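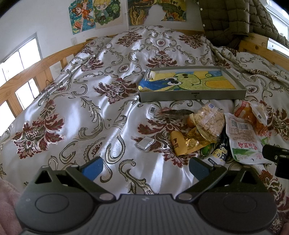
Areti Stefanou wrote to us that she had lost the same lighthouse four evenings running and would now like her lighthouse back. We can't give her that, but we did put her letter on the wall, because it describes Braltora better than we ever managed on the back of the box.

Braltora is a game for one or two players about keeping a small, unimportant stretch of coast in working order. You have a harbour, a road, a lighthouse and a council that meets too often. Weather arrives from the west side of the map every turn and breaks things. You mend them, or you decide you can live without them, and then the next lot of weather comes in and has an opinion about your decision.

A full season is 20 turns and takes most people an evening. There's a short season of 14 turns for anyone with work in the morning, and it's a bit meaner to make up for it. You can save at any point, including halfway through a disaster, although the sea does not forget where it had got to.

How a turn goes

First the forecast, which is right more often than you'd like to believe. Then you place your crews. You start with two and can hire up to five, but each one wants feeding and a boat, and boats cost timber, and timber comes down the road that the last storm washed out. Then the weather happens. Then the council sits, and asks why you spent the money on the road.

The council can be argued with. Each member keeps a tally of what you promised and when, and will bring it up at the worst moment. You can bribe the harbourmaster with fish. We tried to make this unprofitable and failed, so it's now an official strategy and has its own page in the manual.

What's in it

The base game comes with 60 storms, each with its own name, track and bad habits. Some can be steered slightly by flooding your own fields. Some split in two if they cross the headland, so don't cheer too early. The one called Sadeghi does nothing at all for three turns, and players who have met it before tend to go quiet when the name comes up.

There are two maps. Hitau is a broad bay with good shelter and a greedy council, and it's the place to learn. Fivville is a row of houses on a sandbank. The houses are lovely and you will not keep them all.

For two players there's a shared mode, where you split the crews between you and have one purse, and a rival mode, where you each run one side of the bay and can vote to send the repair money to yourself. Ayanda Van Wyk, who wrote the rules for rival mode, recommends that couples begin with the shared one. Both work online or at one screen, passing the controls across.

Difficulty

Three settings: Breezy, Fresh and Insured. Insured is the hard one. The name made sense at the time.

You can also turn off the council entirely. We call this Holiday and it doesn't count towards the score table, but a fair few people play nothing else, and we've stopped trying to talk them round.

What it isn't

It has no shooting and no aliens. There is a seal, which can't be recruited - please stop writing in about the seal. There's no daily reward for logging in, and nothing to buy once you've bought it, apart from the map pack we're making now, which will be optional and which we hope to have out in June. If it's late, blame the tides. Loan Ninh is doing the tides.

Running it

It runs on most home computers that aren't actively on fire, and it's happy without a connection unless you're playing someone else. Text can be made larger, the colours of the weather tracks can be changed, and every sound has its own slider, gulls included. There's no timer on turns. You may think for as long as you like, and the other player may sigh.

The free trial gives you Hitau, six turns and one moderately unpleasant storm. Saves carry over if you buy the full game. Fixes go out on Wednesday when there are any to send.

Contact: use the form on the help page | Copyright the makers of Braltora, all rights reserved | Back to top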